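Coil, Fold or Hang? Looking After Woven Straps
Textiles and Materials, second-year project report
Trullstead College
February 8, 2026

Background

My project began with a bag. I had woven the body of it in the autumn term and was really pleased with it, and then I took it out of the cupboard after the holidays and the strap had a crease right across the middle that wouldn't come out. The bag was fine. The strap looked as if somebody had shut it in a door.

I'd folded it in half and then in half again and put the bag on top. When I went through the textiles room in the Petridis building I found that nearly all our straps, belts and ties were kept in much the same way, stuffed into a drawer with the buckles dug into each other. So I changed my project title (twice) and decided to find out what the kindest way is to store a long, narrow piece of weaving, and whether it could be made easy enough that people would bother.

Aims

I wanted to find out which storage method leaves the fewest marks on a natural fibre strap. I also wanted to know whether the answer is the same for a flat weave and a twisted cord, as a lot of our straps have both – a flat band for most of the length and a looped or twisted end for fastening. Last, I wanted to come up with a layout for the strap drawer that the first years could follow without being shown.

Materials

All the test straps were woven from undyed cotton. I bought the yarn as one cone of 821 grams from the market at Prevstead and wove everything from it, so that differences in the yarn wouldn't confuse things. It's a lovely creamy beige with a bit of fleck in it, and it takes a crease very easily, so it was a good choice for this and an annoying one for everything else I've tried to make with it.

The flat straps were warp-faced bands, 2 metres long, done on the inkle loom. Warp-faced means that the warp threads are packed so close together that they hide the weft, and you get a firm ribbed surface. The cords were made from the same yarn, plied by hand and doubled back on themselves. Then there were the combined straps, which were a band with the warp ends left long and twisted into a cord loop at the top. These took ages. My first loop untwisted itself overnight and I had to whip the neck of it with sewing thread.

For storage I used open plastic baskets from the Fostov range, the cheap kitchen sort with slots in the sides. I tried a lidded box as well, but the straps came out smelling stale and I dropped it from the project in the first week.

Method

Each strap was washed by hand, pulled straight and dried flat on a towel. I pinned the ends so that they'd all dry at the same tension. Once dry, each one was put away in one of four ways:

Folded. In half, in half again, and laid flat with a book on top to copy what happens in the drawer.

Rolled flat. Rolled up like a bandage, starting from the plain end, with the loop left on the outside.

Coiled loosely. Held at the loop and let down into the basket in big soft rings.

Hung. Over a wide wooden peg by the loop.

They stayed like that for 22 days. I didn't open the baskets in that time, although I did look through the slots a lot.

At the end I laid each strap on the cutting table under the side lamp and marked every crease with a pin. A low light from one side shows up creases far better than the ceiling light does. I then looked at the same straps again the next morning, in case they had relaxed.

To see what wear does as well, I put one spare flat strap over a rounded edge on the rubbing rig and gave it 2000 strokes. It was meant to stand in for a strap that gets pulled through a buckle every day.

What happened

The folded straps were the worst and I don't think that will surprise anyone. The creases were sharp, they went straight across the band, and they were still there the next morning. Steam got most of them out of the flat part. On the cord loops steam didn't help much at all, and where a loop had been squashed flat the plies had slid over each other and stayed that way.

Rolling was much better for the bands than I'd expected! The flat part came out with a gentle curl along its length and no creases. By morning the curl had nearly gone. The trouble was at the top, where the band turns into cord. The thick end doesn't want to be rolled with the rest, so it either stands up out of the roll or gets bent sideways at the neck. In the straps where I'd bent it sideways, the whipping had loosened.

Loose coiling was kind to the cords and a bit messy for the bands. A flat band doesn't really want to go round in a ring on its edge, so it flips over, and where it flips you get a soft diagonal mark. These went away by themselves on most of the straps. One had a stubborn one near the plain end, where it had been lying under everything else.

Hanging gave the straightest bands of all. I was all ready to recommend it. Then I measured the loops and they had stretched, quite noticeably on the longer straps, and the twist had opened up at the top of the bend where it sat on the peg. A thicker peg would probably help and I'd love to try that. There's also the matter of space, as we've got one short row of pegs and coats live on it.

The rubbed strap went fluffy along both edges, with the middle hardly changed. The ribs had flattened slightly and the surface had a soft shine to it that I actually like. No threads broke.

Changing the method

After that I tried a mixture, and this is the part of the project I enjoyed most. You hold the loop in one hand and keep it in its natural curl. With the other hand you take hold of the band lower down and draw it straight, so that there are no twists between your hands. Then you roll the band up from the plain end towards the loop, stop a hand's width short of the neck, and set the loop on top of the roll.

It takes a moment to learn. The bit people get wrong is the drawing straight. If there's a half twist left in the band it ends up inside the roll and comes out as exactly the sort of diagonal mark I was trying to avoid. I got friends on my course to try it with the test straps, and the ones who ran their fingers down the edge of the band first got it right every time.

A table with plenty of clear space helps too. With the tail hanging free you can see the twist fall out on its own, and if it's bunched up on your lap you can't.

The drawer

The old drawer has been replaced with a shelf of baskets. Rolled straps stand on their edges in a single layer, loops upwards, so you can pick one out by its loop without disturbing its neighbours. Belts with metal buckles have their own basket. Plain cords are coiled and kept separately, and I tied each with a scrap of the same yarn.

I made a card for the front of the shelf with three drawings on it and hardly any words. My first version had a paragraph of instructions and I watched people not read it.

What I'd do differently

I would weave the combined straps first and give myself longer for them. They turned out to be the most interesting part and I had the fewest of them to work with. I'd also like to test wool, which springs back far better than cotton, and linen, which I suspect would be a disaster when folded.

My pin method was all right for sharp creases but poor for soft ones. In the end I was deciding by eye whether a mark was a crease or only a shadow from the lamp, and someone else might have decided differently. Photographing each strap before storage from the same spot would have given me something to compare against.

I should have measured the loops before hanging them as well as afterwards. I had the lengths from my weaving notes, but those were taken on the loom, under tension, and the drying would have altered them a little.

And the bag strap? I unpicked it, washed it, and wove it a new one with a longer loop. The old strap is now holding back the curtain in my room, crease and all.
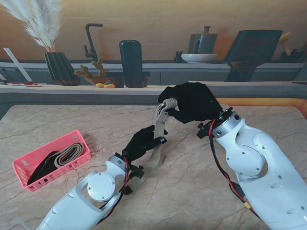
Should a cotton strap be completely dry before it is rolled up for storage?

It should be. Damp cotton sets into whatever shape it is left in, and a tight roll also traps moisture in the middle, which can lead to mildew. Leave it flat overnight, then feel the thick part near the loop before rolling, as that dries last.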